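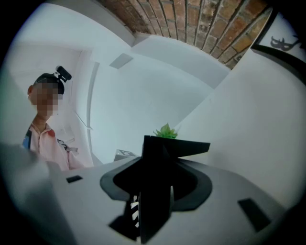 Ticket: Lodlow station, recordings rejected after shift change
Opened by: Josefina Sepúlveda
Opened: Wednesday, March 28, 2018
Priority: normal

The Lodlow station is returning more rejected recordings since the display staff took over the gripper work from the Garrido technicians. Target is 100 recordings per shift. Last shift the import tool dropped 20 with "marker lost, right". Grippers restarted, no change. The head camera rides on a short bracket on top of the operator's cap and is angled upward and forward, so cap position was checked first. Tilting the cap down brought the near table edge back into view. Rejects continued on the right side only.

Update 1
Cable checked by moving it at the connector during a test recording. No dropout. Marker cube reseated on the right gripper. Calibration passed on the second attempt.

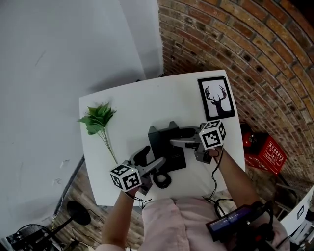 Both grippers over the table, with the plant sprig at left and a cable hanging from the right gripper.

Update 2
Log times compared with the recordings. Losses occur when the right wrist turns to bring the fingers in toward the center of the table. Staff who arranged displays by hand turn the wrist early, out of habit. The technicians did not. Software threshold raised to 12 missed samples before a recording is rejected. Request sent to Romari for a second marker on the handle.

Update 3
Display staff report sore forearms by the end of the shift and ask whether rejected recordings count toward the target. At present they do not. Passed to the Skokside office with a request to count them until the marker part arrives. Staff also want the reject message shown during the recording instead of after import. Logged as a separate feature request.

Status: open, waiting on Romari and Skokside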